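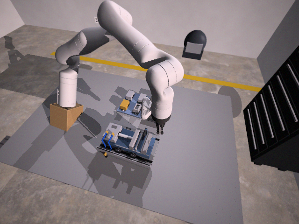 Workshop Automation Forum > General Discussion > Assembly work

Topic: Are arms ready for small-parts assembly, or only for the demo?

Abrehet Yimer
Posted 2024-03-27

Members are invited to comment on the following matter before our shop submits its equipment request. Management has asked whether a single arm with a two-finger gripper could take over the bench where we seat blocks, rods and upright plates into a fixture board. The work is presently done by hand at our Hailu site. The supplier, Skuren, has provided a simulated cell with two boards on a mat, one set behind the other, and the arm on a pedestal beside them. In simulation the supplier reports 494 completed insertions without a fault. I would be grateful for the views of anyone who has taken such a cell from simulation to the floor.

Pravesh Ngubane
Reply 1

Our experience at Ovham does not support the supplier's figure as a basis for purchase. A simulated part has the dimensions it was given. Delivered parts have burrs, and the mold flash on ribbed pieces alone cost us most of a month. I would also ask what the figure counts. Lifting a block out of an open tray is one task, and entering a rod squarely into a bore is another.

Liya Alemayehu
Reply 2

I must disagree in part with the previous member. Wokard has operated a comparable cell for two years, and the rectangular blocks gave no difficulty after the first week. The arm works through the second shift with one attendant for three cells. Whether a machine can do "shop-floor chores" is too broad a question to answer. It can do some of them today, and the request should name which.

Pravesh Ngubane
Reply 3

May I ask who loads the tray at Wokard?

Liya Alemayehu
Reply 4

The attendant loads it. I accept that this is labor and that it should appear in the costing. Ours takes roughly 60 seconds per tray.

Mulugeta Weldu
Reply 5

Two points on layout, for the original poster.

The blue tray carries its parts loose. If parts on the real line will also arrive loose, the vision system must find each one in any position, and the quotation should say so in writing. If they will arrive nested, the simulation should be run again with nests.

Secondly, the nearer board is crowded. There are upright plates standing close to other fixtures, and a gripper coming straight down will need clearance on both sides of whatever it holds. Kindly request the finger width, with the fingers open, and compare it with your narrowest gap. We omitted this step and had new fingers machined at our own expense.

Zewditu Belay
Reply 6

I write as the supervisor of a hand assembly bench. My staff do more than insert parts. They reject bad ones, sweep up, and notice when a carton is short. Every proposal I have reviewed in six years has priced the insertion and left the remainder to "existing personnel." I do not object to the machine. I object to the headcount being reduced before that remainder has been assigned to anyone.

Mulugeta Weldu
Reply 7

Seconded. Cleaning in particular is still done by hand in every cell I have visited.

Abrehet Yimer
Reply 8

I thank all members for their replies. The request will be amended to cover block placement only, with rod insertion held back until a trial on delivered parts – our parts, at our bench – has been witnessed. I have asked Skuren for the open finger width and for a breakdown of the 494 by part type. Ms. Belay, would you be willing to share the duty list you use for your bench?

Zewditu Belay
Reply 9

Certainly. It runs to two pages. I will send it by private message once the names have been removed.

Pravesh Ngubane
Reply 10

Please ask also whether any simulated part was ever dropped, and what the arm did next. Our own cell stopped and waited for a person.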